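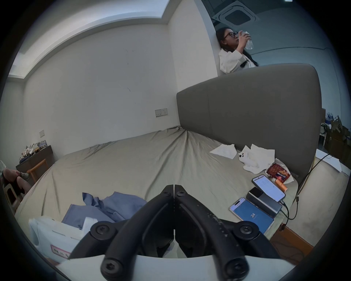 Asgate wrote:

> We are preparing to add garment folding to our task list and would be grateful for guidance before the schedule is fixed. Our operators have so far worked only by remote control, with the arms on a fixed bench. The Brellmont notes recommend the hand-held gripper for cloth, and we are unsure whether that recommendation is meant for every garment task or only for those performed on a bed or a sofa.
>
> Our second question concerns the start of an episode. Should the demonstrator begin with the jaws already near the cloth, or at a set distance from it? The Karine guidelines appear to allow both.
>
> Finally, we would like to know how many demonstrations per task were judged sufficient in the February round.

17/03/2025
Posted by: Brellmont Demonstration Office
2 replies | 5 shares

Dear list members,

Thank you to Asgate for these questions, which several other sites have also raised in one form or another. The reply below is sent to the full list so that all sites work from the same text.

On the choice of method: the recommendation covers all garment tasks performed on a soft surface, whatever the furniture. In the February round we received 1835 garment episodes in total. Of these, 1378 were recorded with the hand-held gripper and the remainder by remote control. Remote operators tended to stop above the cloth, correct the height, and stop again. The resulting pauses were long enough for the trained policy to reproduce them, and the arm would then hover over a sleeve without closing. Demonstrators working by hand approached the cloth in one motion. Sites that prefer remote control may continue to use it for rigid objects, drawers and doors, where we found no difference that would justify a change.

On the start of an episode: both forms remain acceptable under the Karine guidelines, but they should not be mixed within a single batch. Please state in the batch notes which form was used. The Kiss upload tool has a field for this purpose, and batches with the field left blank will be returned.

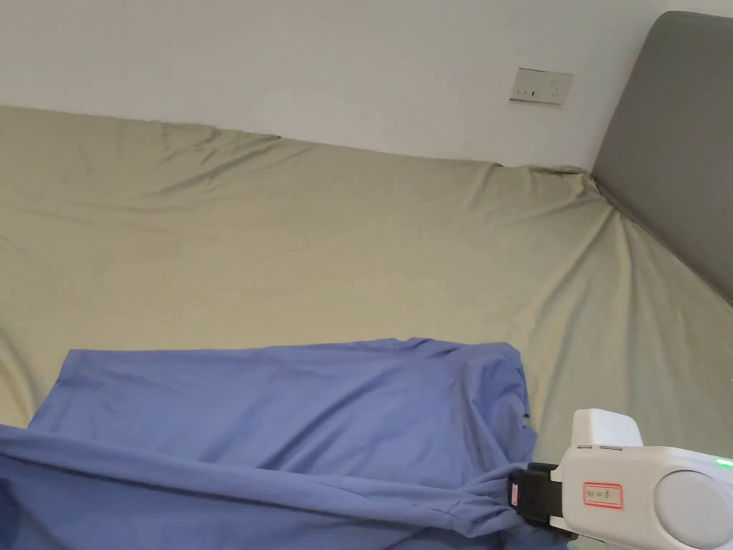 Grasp placement deserves more attention than it has received in the written guidelines. A good deal of the February material showed the jaws closing on the middle of a layer, which lifts the cloth into a tent and gives the policy very little to learn about where an edge is. Demonstrators should take hold of a corner or a hem wherever one can be reached. With the blue garment on the khaki sheet, the jaws have a gathered corner, and the creases in the fabric run toward the point of the grip -- this is the kind of hold we ask for. Reviewers will look for those converging folds when they check an episode. The rest of the garment should be left lying on the bed until the first fold has been started. Smoothing the cloth with the free hand is not permitted during recording.

Please note also that the bedding does not need to be made flat before each episode. Creases in the sheet are welcome in the training material, and a site that straightens the bed every time will produce a policy that expects it.

On quantity: the minimum remains 200 accepted demonstrations per task and per garment type. In February, 113 episodes were rejected at review, most of them for a second grasp made without releasing the first. Sites should plan for a margin above the minimum and should not submit repaired or trimmed episodes to reach it.

A revised section on grasp placement is being drafted for the Karine guidelines and will be circulated here for comment. Until it is adopted, the present message may be cited in batch notes. Sites wishing to send comparison material -- the same garment folded by hand and by remote control -- are asked to write to the office first, so that a separate Kiss folder can be opened for them.

With kind regards,
Brellmont Demonstration Office

Last updated: two hours after posting (Kiss folder instructions added)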